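Umatholm opens its doors to show robots learning office chores on screen

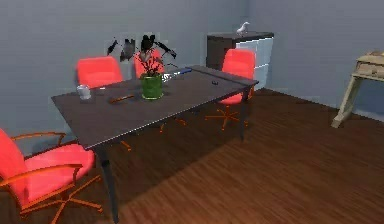 The simulated meeting room used in the demonstration, with a dark table, red chairs and a plant in a green pot.

Visitors to the Umatholm workshops at Porkeck were given a look at how household and office robots are trained when the firm held its July open day.

The main attraction was a demonstration of the software Umatholm uses to set its robots simple jobs in made-up rooms. The rooms exist only on a computer. A robot can be sent into one to practise finding an object, picking it up and taking it somewhere else, and the same job can then be run again with the furniture in a different place.

The first session began at 10am in the old packing hall, where two large screens had been set up at the front and benches put out behind them. Numbers were limited to 16 for each session and both the morning ones were full. Most of those attending lived locally, though a group from Heywood had come over by minibus.

Trevor Mapplebeck, who runs the demonstrations at Umatholm, started with a room laid out as a small office. It has a plank floor, plain walls and a long table with a few small things on it, including a white cup. A low cabinet stands at the back with a white bird on top.

Mr Mapplebeck told the audience that the plant was the part his colleagues argued over most. Thin leaves are hard for a robot to judge, he said, and an arm reaching across a table has to learn to leave them alone.

"A cup is easy to explain to a machine," he said. "It has a rim and a bottom and it stays the same shape. A plant is a different matter. We put one in most of the rooms now, and we move it about."

He then took questions before the practical part of the session. One man asked why the firm did not simply use a real table and a real cup. Mr Mapplebeck said that it did, in the workshop next door, but that a robot could get through far more attempts on a computer overnight than it could manage on the bench in a week. Jobs that go well on screen are passed to the bench for checking.

"They don't always carry over," he said. "Something can look perfectly good in here and then the real arm comes in too low. We go back, change the settings and run it again."

Asked about the colour of the chairs, he said the colours in the rooms were changed regularly so that the software did not come to depend on them. The walls and floors are altered in the same way.

After the talk, visitors were invited to write their own instructions for the robot on cards. These were typed in by staff and tried out on the second screen. Mr Mapplebeck asked people to use the words they would use at home, and the cards were kept afterwards. He said the way people phrase a request varies a good deal, and that "by the plant" and "next to the plant" did not always get the same result.

Younger visitors had a separate table where they could steer a small training arm with a hand control and stack wooden blocks. It was open to children aged six and over and there was a queue for most of the morning.

The Porkeck site has been used by Umatholm for two years. The firm took over the building when the packing business moved out, and most of the ground floor is now given over to workbenches and test areas. Part of the upper floor is let to Omuvside, a software company which helps to build the rooms and the objects in them.

Omuvside staff had a stand near the entrance showing how a piece of furniture is drawn and given a weight, so that it behaves properly if a robot bumps into it. Chairs on castors take longer than most, visitors were told, as they have to roll and turn as well as stand still.

Some of those present wanted to know when a robot of this kind might be on sale. Mr Mapplebeck said Umatholm had no plans to sell to the public and that its work was done for other companies. He expected the first use to be clearing up in meeting rooms - cups, pens and the like - at the end of the working day.

The afternoon session was given over to local employers and included a tour of the test benches. Tea was served in the yard.

Umatholm hopes to hold another open day at Porkeck next year. Schools and community groups wishing to arrange a visit before then should ask at the site office, which will also take names for the waiting list.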